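Chapter 4
Reading a Neighborhood Before You Price a House

When I got my license, my first broker, Bezawit Woldemariam, handed me a street map and a pencil and told me to go walk Clurkuvthorpe until my feet hurt. I thought I was being hazed (I was, a little). I had just spent weeks learning contracts and closing costs and I wanted to sell something! But I went, and I came back with a map covered in scribbles, and I still have that map in my desk drawer, coffee rings and all.

So this chapter is about walking. We'll get to the math in Chapter 5, and if you skipped ahead and peeked, you already know that the math leans on something called a comparable sale, or a "comp." A comp is a nearby home that sold recently and is enough like yours to tell you something about price. The trouble is that word "nearby." Two houses can share a back fence and sit in different worlds as far as buyers are concerned, and the listing sheet won't tell you where the line runs.

Take the Wako district, on the east side of town. On paper it's one neighborhood. It has one name, one zip code, and one set of street signs with the little heron on top. Walk it from the river side and you get deep lots, big old maples, and porches people use. Keep going up the hill past Turnine Park and the lots shrink, the garages move around to the front, and the sidewalks just stop for a few blocks before they start up again. I love both halves, by the way. My sister rents in the upper half and you couldn't pry her out of there. But a buyer who wants the river half will not be talked into the hill half by a nice kitchen, and if you price one using sales from the other you're going to have an awkward conversation with your seller. 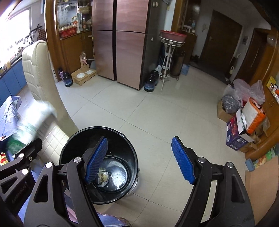 How far from the house should I look for comps?

Start on the same street and the streets right next to it, then widen out only until you hit a line that buyers care about, such as a busy road, a school boundary, or a change in lot size. In a dense part of town that may be a few blocks. Out in the country it can be miles.

I get asked that one at every class I teach, and people always want a number. I understand! A number feels safe. But the line matters more than the distance, and you mostly find the line on foot.

Here is a case we'll come back to several times. Henok Feyisa was selling a bungalow on the river side of Wako, and Ayantu Gebremichael had the listing. The house measured 900 square feet, with a full basement nobody had finished and a lovely deep yard. Two sales looked useful. One was on the next street over, 802 square feet, no basement, same kind of yard. The other was a near twin in size, built by the same builder, with 30 fewer feet of lot depth and a spot up the hill beyond the park. Most beginners grab the twin. Ayantu used the smaller house as her main comp and adjusted upward for the extra space and the basement, and I think she was right. Keep both houses in mind, as you'll be working out those adjustments yourself at the end of the next chapter.

She also took $3,000 off for the train, and I'd bet you didn't see that coming. The freight line runs behind Henok's side of the street and the other house was far enough away that you only hear it at night with the windows open. You won't find that on a floor plan. Ayantu found it by standing in the yard one evening in September, talking to Obsa Negussie next door, who had to stop mid-sentence and wait for the thing to go by.

Before you read on, pick a neighborhood you can get to easily. It shouldn't be your own, where you've stopped noticing things. Walk it twice, once in the morning and once after dinner, and mark on a map every place where it starts to feel different. Don't worry yet about why. Bring the map with you to section 4.1, where we'll sort your marks into hard boundaries and soft ones, beginning with the roads.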